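Chapter 7
Small Jobs, Clear Tables

Last updated: 2019-02-08

I learned to change a wastebasket liner when I was a kid, and I learned it badly. I yanked the old bag out, shook the new one open over the basket and hoped for the best. Half the time the bag slid down inside the first time anybody threw something away, and I had to fish it out from under an apple core (lovely!). So when I started writing this book I knew I wanted a whole chapter on the little household jobs we all think we already know.

We start with the work surface. In Chapter 2 we talked about floors and how much they ask of your back. A table is so much kinder! I like a plain one with a pale top, and I like to look at it for a second before I put anything on it. Run your palm along the grain. If you feel grit, wipe it off now, with the grain, and let the wood dry. 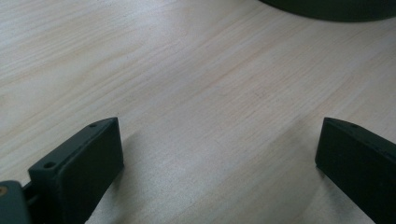
Figure 7.1. Pale wood tabletop, with the grain running on the diagonal.

My own table is a Skirkard, bought secondhand one April, and it has a ring on it from a basket I set down with a damp base. I still grumble about that ring. Check the bottom of the basket before you lift it up there, and slip an old dish towel under it if you have any doubts.

Now for the liner. Open the bag all the way and push one hand down to the bottom so the corners aren't stuck together. Lower it into the basket, then fold the top edge out over the rim and work your way around until the fold is even. I go around twice, and if the bag is too big I gather the slack on one side and tie a small knot in it. You want the bag to reach the bottom of the basket without pulling tight at the rim.
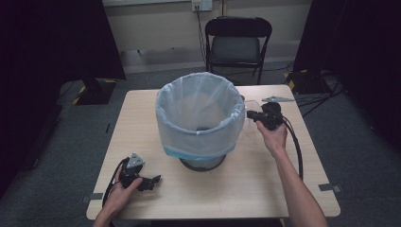 7.1 Clearing Up Afterward

Basket done? Take it back to its spot, and please don't leave the roll of bags on the table "for later." I did that for most of a winter. The roll picked up a pen, then the mail, then a jar of Balia hand cream with no lid, and by then I was eating dinner standing up.

My rule at home is that a job ends when the table looks the way it did before I began. That means the roll is in its drawer, the old bag is out the door and the top has had one more quick wipe.
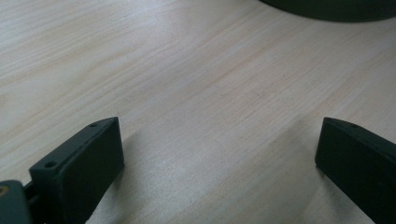 I wipe from the far side toward me, long strokes, and turn the cloth over halfway. A barely damp cloth will do for most finished wood. Save the stronger cleaners for the basket itself, which we get to in Section 7.2, along with smells, sticky spots and what to do about a rim that keeps letting go of the bag.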